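Home Posts Walks House About Contact

Hats, heads and the hall closet

I have lived in Lindside for long enough to own more hats than I can wear. The hall closet has a shelf that was meant for gloves and the mail key, and by October every year it is all hats. I pull one down and four come with it. This fall I decided to go through them, and since I was also walking a lot at the time, the two things got mixed together in my head. This post is mostly about the walking.

My doctor told me in the spring that I should walk more. She didn't give me a number. I gave myself one, which was 33 minutes, because that is how long it takes to go from my front door to the bottom of Escobar Road and back if I don't stop. I don't carry anything except keys and I don't listen to anything.

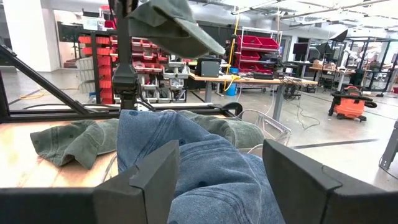 Page last changed: October

The first few weeks were dull. Escobar Road has a sidewalk on one side only and it switches sides at the church, so you have to cross there whether you want to or not. After the church there are nine houses, then the tire place, then a field that has been for sale as long as I have lived here. The sign has been replaced at least twice. The price has never been on it.

What I learned is that a baseball cap is the right hat for that walk until the middle of September. Going out, the sun is on the left side of my face, and coming home it is straight ahead, low, and a brim is the only thing that helps. Sunglasses slide down my nose when I sweat. A straw hat is better for the neck but it comes off on the bridge, where there is always wind. I lost one that way and watched it go down the creek. It cost 10 dollars and I didn't go after it.

Old caps are better than new ones. A new cap sits too high and the sweatband is stiff. You can speed it up by soaking the cap in warm water and wearing it until it dries, which takes most of an afternoon. My neighbor Jabari Massawe puts his over a coffee can instead. I tried that and the cap came out shaped like a coffee can.

Washing is a bigger subject. I used to put caps in the machine and the brims came out bent. Some of the older ones have cardboard inside the brim and those are finished once they get soaked, so check before you try the water trick too. Now I use the kitchen sink, cool water, a small amount of dish soap, and an old toothbrush for the sweatband. I rinse them twice and leave them on the back porch out of the sun. Knit hats I wash the same way but lay flat on a towel. Don't hang a wet knit hat from a hook. It will grow. 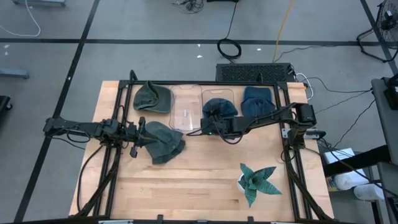 A gray-green knit beanie, good down to freezing or so.

The cold weather is when I started to enjoy the walk. There are fewer cars early on and the dog at the second house after the church stays indoors. I go out at 6:40 and it is still dark at the end of the road. I switch to a beanie when I can see my breath at the mailbox. I don't own a thermometer that I trust, so the mailbox is the test.

I had some trouble with my ears. A beanie that covers the ears at the front door has usually crept up above them by the tire place. Folding the cuff twice helps. A tighter hat gives me a headache, so I would sooner stop and pull it down. Fongchan Ruangrit, who I used to work with at Pleneo and who walks farther than I do, wears a thin headband underneath and says she never has to touch it. I haven't gotten used to the feeling of two things on my head.

In the summer I tried the longer loop, past the reservoir and back by the highway. It took 73 minutes and I didn't like the highway part. There is no shoulder for a stretch and the trucks come close. If the county ever puts a path in there I will go back. Until then I am staying on Escobar. 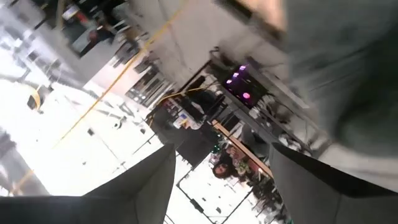
Rurkden, October

I am at my sister's for the week and have had to find another route. Rurkden is flat and laid out in squares, so it is easy to make a walk any length you like — you just turn earlier or later. I went out Saturday and did twelve blocks. The sidewalks are wide and in good shape. The bakery on the corner opens before I'm up, and that has made the second half of the walk slower than it should be.

I only packed one hat, the oldest of the baseball caps, which was a mistake. It is windier than at home and my ears were cold by the fourth block. My sister lent me a hat of hers with a bobble on it. I wore it and it was warm.

The closet is about half done. I have made one pile to keep and one to give away, and there is a third pile of hats I haven't worn since 2000 and don't want to part with. Those are going back on the shelf. I will look for hooks when I get home, the kind that go over the door, if they make them deep enough that the door still shuts.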